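Home | Issues | Subscribe | Archive | Search

Stener Letter, June 10, 2025

Can a machine fold the baby clothes yet?

Readers write to us with this question more than any other, so we spent two afternoons on it. The short answer is no, if you mean a whole basket without help. The longer answer is more interesting.

Towels are almost solved. A towel has 4 corners and no inside. The test unit from Jokico folded 19 of the 50 cloth items we gave it, and most of these were towels and napkins. Small shirts gave it the most trouble. A sleeve goes under the body, a snap catches on the next layer, and the machine must first understand which side is the front. A parent does this with the fingers, without looking.

For this reason much of the present work is done with hand-held grippers, guided by people. A soft striped garment with snap buttons, spread on a table at home, is a harder lesson than it seems. The two finger pads must come to the cloth from the correct side, and one fold standing up in the middle already changes the plan.

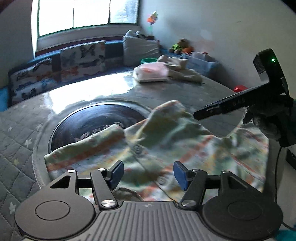

What about the shop floor?

There the progress is better, as the parts are stiff and come always in the same position. At Ackermann, one arm puts lids on boxes for the full shift. The packing of soft goods is still made by hand, and the foreman told us he does not expect a change soon. Stanano promises a folding station for small laundries, but we have not seen it working and the price is not published.

We will visit Jokico again after the summer, and we will bring more socks.

Contact the editors | Copyright 2025 Stener Letter | Back to top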